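Hema Chowdary
Right. T-shirt folding thread, becuase I said I'd do one in August and then didn't. Kettle's on, let's go

1/
Background for new people: I do laundry and wardrobe at Tramden. Mostly tees. Printed tees, kids' tees, work tees, tees that have been at the bottom of a kit bag since goodness knows when. 272 in the last big batch. My thumbs still hurt

2/
Everyone starts with the fold. Wrong place to start. Start with the heap. A shirt that's been chucked down is all corners and no edges, so before anything else find ONE thing you recognise. Collar is best. Hem will do. Sleeve if you're desperate
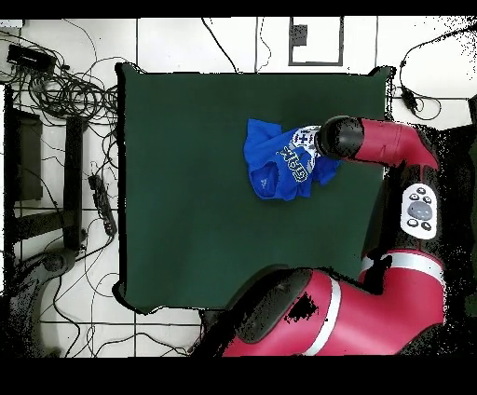
Photo: Orkov / Hema Chowdary

Blue tee in a bundle. Bit of the print showing, a sleeve or hem poking out top left. No collar to be seen so I'd go for that poking out bit first, gentle pull, see what follows

3/
Surface matters more than people think. Shiny worktop = shirt slides off while you're smoothing it. Bed = too soft, you press one side and the other side moves. Plain matte cloth, dark green in my case. Blue shows up nicely on it, lint shows up too, sorry

4/
Don't yank a print. Thick ones stick to themselves when they've been scrunched and if you pull fast you get those little cracks. Peel it. Same speed you'd take a plaster off a toddler

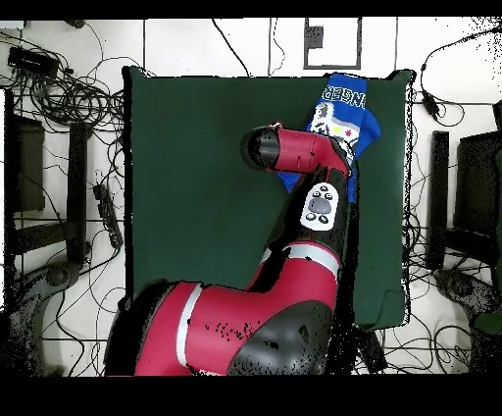

5/
Shake or no shake? Shake. Once, holding the shoulders, downwards, like you mean it. Then lay it. I had a long argument about this with someone from Trirlow who irons flat from the heap and I still think that's mad — twice the work and you press the creases in

6/
Once the collar's up you're basically done. Collar tells you where front is, where the shoulders are, which way the whole thing wants to go. Check for the size print inside while you're there, saves opening it up again later when somebody asks

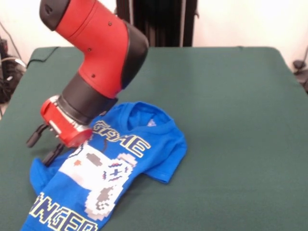 Hema Chowdary
Laundry and wardrobe, Tramden

Love this one, big pixel controller across the front and GAME in yellow. Collar facing up, one sleeve out to the side. The lump at bottom left is what you sort next: flatten that, then get the other sleeve out, THEN think about folding

7/
The actual fold, quick version
Face down
Side in to the middle, sleeve back on itself
Other side the same
Bottom up to just under the collar
Half again
Turn over, print on top

Print on top is not negotiable in my house. Drawer full of blank backs is no use to anyone

8/
Someone always asks about those plastic flip boards. Had a Lobo one. Fine for adult mediums, hopeless for kids' sizes, takes up half the cupbaord. I went back to hands

9/
And yes you're allowed to give up on one. If it's gone into a proper knot leave it, do the next, come back. I've got a corner of the pile just for sulking shirts
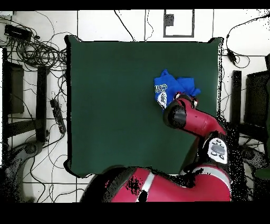 blue heap, right-hand side, still very much a heap

10/
Tomorrow if I get time: fitted sheets. Don't get excited, I'm bad at them. Send me your worst t-shirt drawers in the meantime, mine's a 7 out of ten on a good day and it's not been a good day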